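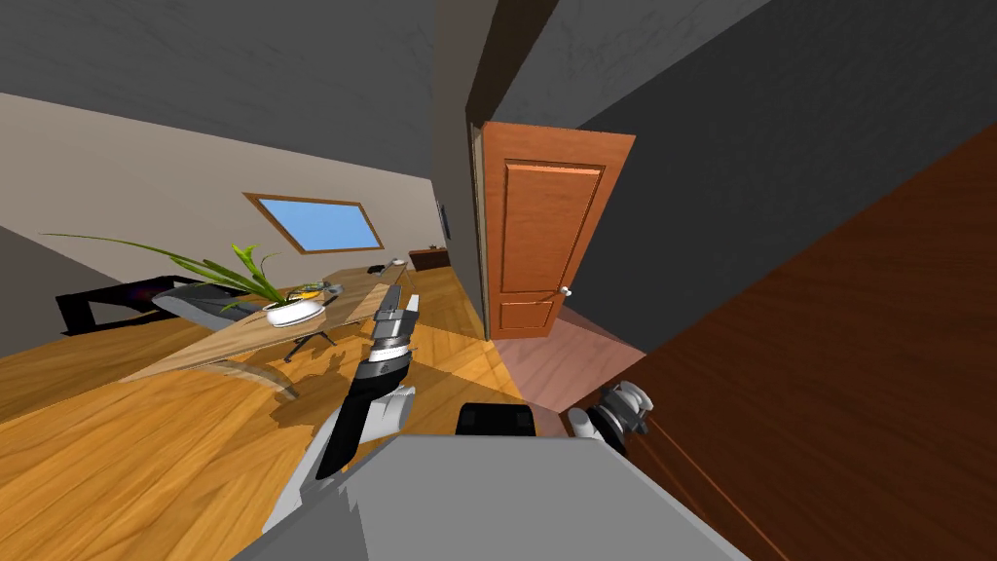 Itley District Council is asking residents for their views on kerbside food waste collections. The consultation opens today and runs until the end of September.

Under the proposal, 3000 households in Skimine and the streets north of the river would receive a 23-litre outdoor caddy and a smaller one for the kitchen. Collections would be weekly.

General waste and recycling days would stay as they are for the length of the trial.

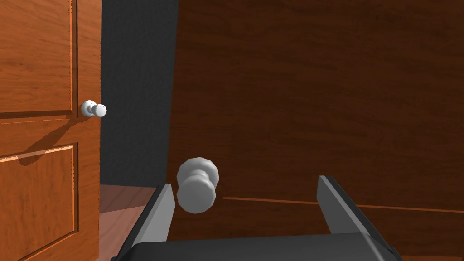
Residents of flats with shared bins are not included at this stage – a separate survey will be sent to them by post.

Paper copies of the questionnaire are held at Skimine Library and at the council offices, 49 Marquez Road. It takes roughly 20 minutes to complete. Large print is available on request.

Cllr Hatem Belhaj will take questions at the library from 6pm on the first evening of the consultation. Booking is not required.

Replies will be reported to Cabinet before any decision is made. Comments left under these posts cannot be counted as formal responses – please use the form.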